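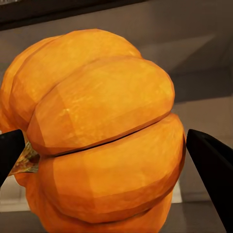 I have been trying to gain weight on purpose since November, and I'd like to report on mass gainer powder, the only food sold by the bucket to people who don't own horses. You take it to fill out. The tub promises shoulders with the kind of deep grooves and rounded lobes you get on a big orange pumpkin lying on its side. So far I have the general shape, lower down.

2/ I started with Didarell because the gym sells it at the front desk and I can't say no to a person in a headset. One serving is 800 calories. One serving is also four scoops, and the scoop is the size of a soup can. The tub held less than two weeks of my life.

3/ Read the carbs line on any of these. Most of Didarell is maltodextrin, a fancy word for "we ground up some starch and you paid for it." The protein is about 50 grams, fine, good, but I could have had that from chicken and kept the friends I lost to the burping.

4/ Then I switched to Sedby, which is "clean." Clean means oats. I own oats. I own a blender. I stood in my kitchen reading the label next to my own oats and felt something leave my body, probably the money.
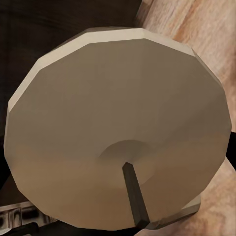 Wide beige dish, shallow hollow in the middle.

5/ Sedby is 623 calories a shake if you make it with whole milk and 623 lumps if you make it with water. The instructions say "shake vigorously." I shook it so hard I think I counted it as arms.

6/ Someone in the replies asked what I'm eating in total. My target is 3153 calories a day. That number came from an online calculator, and I love that it ends in a 3, as if the calculator had looked into my soul and seen one last grape.

7/ What has worked, a bit: a fourth meal at 9 pm. Peanut butter on everything. Olive oil on things that didn't ask for it. Rice, so much rice. Squatting more than I want to, which is any amount.

8/ What hasn't: the Georgiou "anabolic" cookies. They're cookies. They contain a bit of whey and taste like a yoga mat. If a cookie has to tell you about its amino acids, eat a different cookie.
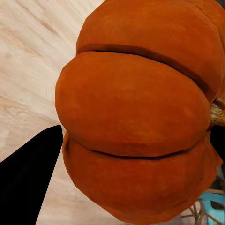 9/ Cheapest calories I found are the boring seasonal kind plus fat. Roast some squash, add butter, add cream, eat it with a pile of beef. A big pumpkin with that burnt-orange skin and those fat bulging ribs is mostly water, sure, so it won't bulk you by itself. It does hold an alarming amount of butter, and it comes without a flavor called Birthday Blast.

10/ Before you ask, yes, I looked at Durkitach. The site has a countdown clock and no ingredient list. I closed the tab. If a powder won't say what's in it, I assume it's either nothing or a crime.

11/ Also, if you're losing weight and don't know why, see a doctor and skip the tub. I was just skinny and bad at lunch.

12/ Anyway, I have most of a bucket of Sedby left, chocolate, free to anyone who can carry it. By now that may include me.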